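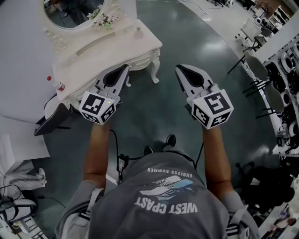

Une abonnée me demande si un pont flottant, ça tient vraiment sous des véhicules lourds ou si c'est surtout pour la parade. Ça tient ! Et j'adore le sujet, alors je déroule.

Le franchissement de Korley, en exercice, c'est 8 portières assemblées de nuit, moteurs au ralenti, sur une rivière bien grosse en décembre. Les premiers engins passent au pas, avec 20 mètres entre chacun – et personne ne freine sur le tablier !

Le plus beau, c'est l'ancrage. À Fellberg, le courant poussait tellement que les vedettes sont restées collées au pont jusqu'au bout.

Côté effectifs, environ 500 sapeurs sur les deux rives, guidage et déminage des berges compris.

Prochain fil : les rampes d'accès, et la boue de Zirnon.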